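Turning a room around: bed care at Rodgate

Rodgate looks after furnished rentals, and its rooms supervisor has spent most of the past two years rewriting the procedure for beds. The current version runs to 29 steps. We asked her which ones matter.

"Stripping," she said. "People want to start with the clean sheets. I want the mattress bare first, blanket off to one side, so the quilting can be checked under proper light."

A quilted cover holds dust along its stitch lines, she explained. Her staff vacuum along the seams with a narrow nozzle, then across them. Gray smudges on white fabric are treated with a barely damp cloth and a mild detergent. "Do not soak it. The padding underneath dries slowly, and you cannot make up a damp bed."
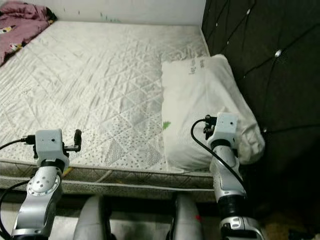 Tufted headboards get their own entry in the procedure. Dust settles in the creases between the padded sections, and a stiff brush can loosen a button. She specifies a soft one, worked from the top down – headboard before mattress, always.

Pillows are checked for lumps and replaced when they no longer recover after being folded in half. The side border of the mattress is brushed last, along with the piping.

Rodgate logged 1,367 room changes in the year to July. Her next revision will cover the floor gap under low beds. "It is in there already," she said, "but as one line, and people skip it."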